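**3rd January** | Software

Sosasach has released version 2 of Grumon, its planning and control package for two-armed robot cells. The update is aimed at a problem that users of the first version raised often: picking one long, hooked object out of a group that has tangled together.

The company used hand sickles as its main test object. The tools lie close together with their blades crossing, so a grasp that looks clear at the handle can still drag a neighbor along by the hook. The first version of Grumon scored each grasp on the handle alone. The new one also estimates which blades lie on top and plans a lift path that follows the curve of the blade being moved.

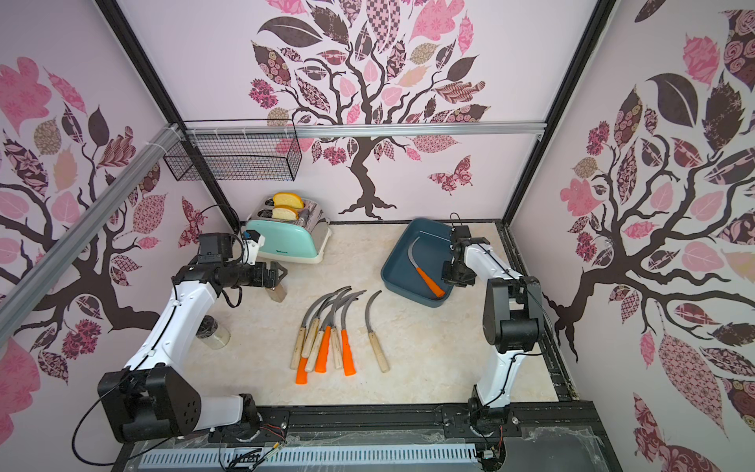

*A two-arm cell with sickles on the floor and one in the tray.*

According to the release notes, the planner now works in two passes. A first pass uses the fixed camera view to rank the handles by how easy they are to reach. A second pass runs on the wrist camera once the gripper is close, and corrects the approach angle before the fingers shut. The second pass takes roughly 300 milliseconds on the company's standard controller.

Sosasach said it ran 100 picks with mixed wooden and orange handles at its Trudarcombe site in November. It reported that 95 ended with a single tool lifted. The remaining picks were stopped by the software when the wrist load rose above the expected weight of one sickle. In those cases the arm lowers the tool, opens the gripper and asks the planner for a different handle.

The load check can be turned off, but the company advises against doing so for edged tools. 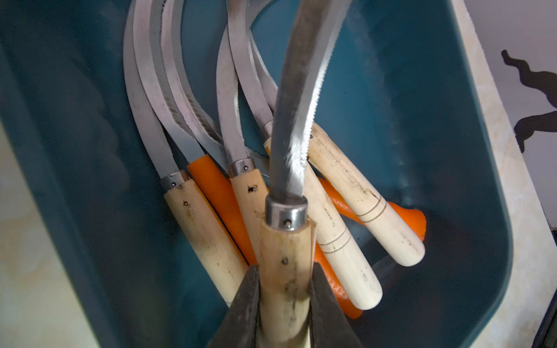
## Shared workspace and logging

Grumon 2 also changes how two arms divide a work area. Each arm reserves a volume for its next motion, and the other arm plans around it. Under the old scheme, one arm had to wait outside the area until its partner had finished.

Other items left on the work surface are treated as obstacles unless the task file names them. The bottle, bin and mint-green item near the sickles would each get a keep-out zone, with a margin the operator can set.

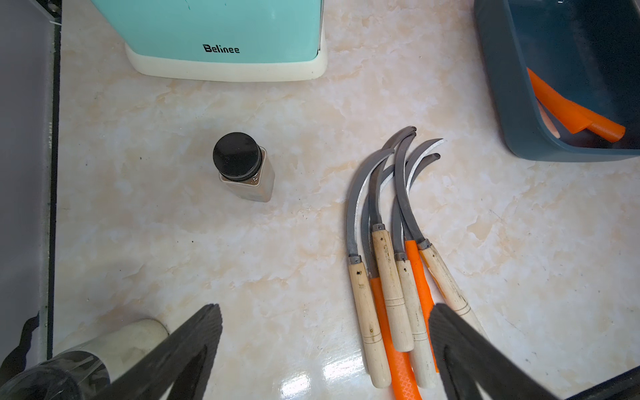
Task files written for the first version will load without changes, although the old grasp scores are ignored. Awad, which sells the software to small workshops, will offer the update to current license holders at no charge. A logging tool that saves both camera views alongside the planned path is included, and can be switched on from the main settings page.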